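Residence diary – Linen Room
June 25, 2026

The room was opened at the usual hour and the handover sheet signed. The morning return from the second floor came down in two trolleys and was entered as 66 pieces. Of these, 59 were passed as fit for the shelves. The remaining seven were set aside for mending and will be listed separately in the repairs book.

The Ovix detergent has now been in use for a full month. No complaint has reached this office regarding the scent, although the kitchen has asked that its tea towels continue to be washed with the former product until stocks are used up. This was agreed.

Folding occupied the greater part of the day. It was noted at the last review that the long narrow cloths were being put away in differing widths, with the result that the piles on the upper shelf leaned and had to be rebuilt. The rule is therefore restated: long cloths are to be laid out flat across the table, drawn straight from both ends and folded lengthways before they are folded short. Wrinkles at the ends are to be smoothed by hand. Cloths with frayed ends are not to be trimmed in the linen room – they go to mending as they are.

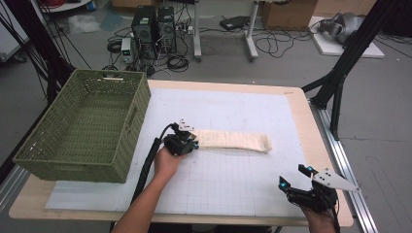

Long cloth on the grid sheet, with the green basket to the left.

The grid sheet continues to be of use. The lines are faint, and staff on the late turn have remarked that they are hard to follow once the daylight has gone, but an edge laid along them in the morning stays true. The sheet is to be kept flat and wiped down at the close of each day. Nothing with a damp base is to be stood upon it.

The baskets were also discussed. Folded work is to be placed in them with the long side against the wall of the basket, and no basket is to be filled above the handle openings. Two further baskets have been requested from Bielecka. The supplier's reply is awaited, and the order will be placed with Fluda should nothing be heard by Monday.

A parcel of pillowcases arrived from Esach shortly after lunch. The quantity agreed with the note, but the cases were packed inside out and will need to be turned before they are stored. This work has been held over to tomorrow.

The yearly count of all linen remains fixed for October. Shelf labels should be renewed before then, beginning with the bath mats, whose present labels can no longer be read.

Room closed and key returned to the front office at 5.40 p.m.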